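Shop notebook, May 5, 2020
Back bay, rack + floor + long table. Continues from the January pages (the ones with the coffee ring).

Meant to finish the Pranel bracket list today. Did not. Could not find the M6 washers, went looking, ended up doing the whole back bay. Writing it down now so the next person knows where stuff went.

Started on the floor by the long table. Swept from the wall outward. Mostly filings and bits of support material from the printer, plus whatever comes in on shoes. Used the push broom first, then the hand brush for under the table. Push broom is shedding, need a new head.

Do not sweep the filings into the general trash. Metal goes in the scrap tin, plastic in the print waste bag. I know it's slow. Last time it all went in together the Calteck pickup refused the bag and it sat by the door for 11 days.
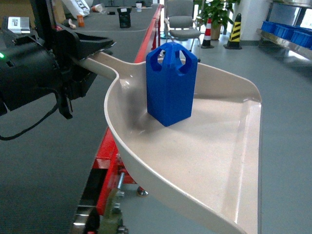

4 min read

Beige dustpan with one of the blue prints standing in it, the tall boxy one with the two loops on top. I'd like to keep that one. The loops came out clean and the rib between them is straight. Not waste!! If you find a blue print and it isn't obviously broken, ask before it goes in the bag.

Print notes while I'm at it. Blue spool is the Dantas one. First try at this shape lifted at one corner of the base. Second try with a brim, fine. Weighed it after cleanup, 96 g, heavier than I wanted. Could drop the infill and nobody would notice. Try thinner walls next, keep the rib as is, the rib is what stops the loops from spreading when you pull on it.

Long table: still has cups on it. Please take cups back to the kitchen, one was on its side. The white box with the black lettering stays for now, I want to go through it before anything gets moved. Small orange thing back there too, no idea, left it.

Cones: two by the plant, the orange-red and white one and the yellow and black one. Leave them there until the floor patch is signed off. Also whoever parks the gray chair back there, fine, but not in front of the plant, I have to get in with the watering can.

Then the rack. This took most of the afternoon. Pulled the bins out one at a time, tipped each one out on a sheet, put back only what belongs. Old rule was bins sorted by job, which falls apart as soon as a job ends. Now sorted by part type:

- top, left end: bolts and screws, bagged by size
- next one over: washers, nuts, spacers (found the M6!)
- past the upright: brackets and plates, Pranel stuff included
- far section: cable ties, sleeving, odd lengths of cord

Total on the Pranel brackets is 122. Order sheet says 147. So 25 short, or 25 are in somebody's drawer. Check drawers before I email them and look stupid.

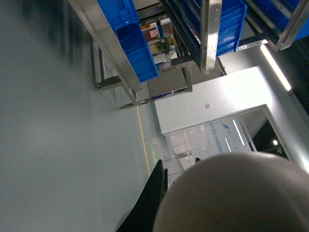
and the other thing with the bins is the rims. They're supposed to sit down on the rail so they hang level, and if you shove one in from the side it catches and hangs crooked and then the next one won't go in at all. Lift, set, push back. Takes two seconds. All blue ones now on the main rack, I moved the odd clear ones over to the Vorance cabinet becuase they're a different depth and never fit right.

Yellow line on the floor: rack stays behind it. Legs had crept a bit, pushed them back, tightened the low crossbar bolts on the left side. Right side still to do, needs the long key, which is not on its hook. Of course.

Mopped after. Plain water and a little of the floor soap, not the degreaser, degreaser leaves it slippery and you get streaks under the lights. Did the wide part first and worked back toward the door.

Shelf behind the rack not touched yet. Mix of boxes and small stuff on there and a sticky note or sheet of paper stuck up near the top, pink. Didn't read it. Someone's reminder I guess, so leave it up untill whoever it is claims it. Cardboard box back there wants opening and sorting, same for anything loose around it. The plant with the little red flowers is doing better than the one by the cones. Water both, small amounts.
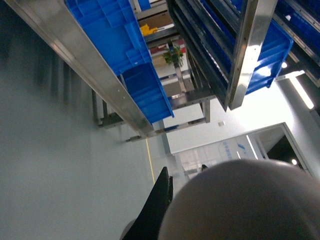 Blue bins on the rack, yellow line on the floor, back shelf still to sort.

To do
- right side crossbar bolts, find long key
- labels for bins, part type + size, big letters
- drawers, missing brackets
- new broom head
- reprint the blue block w/ thinner walls, weigh again
- cups
- Pranel bracket list (still)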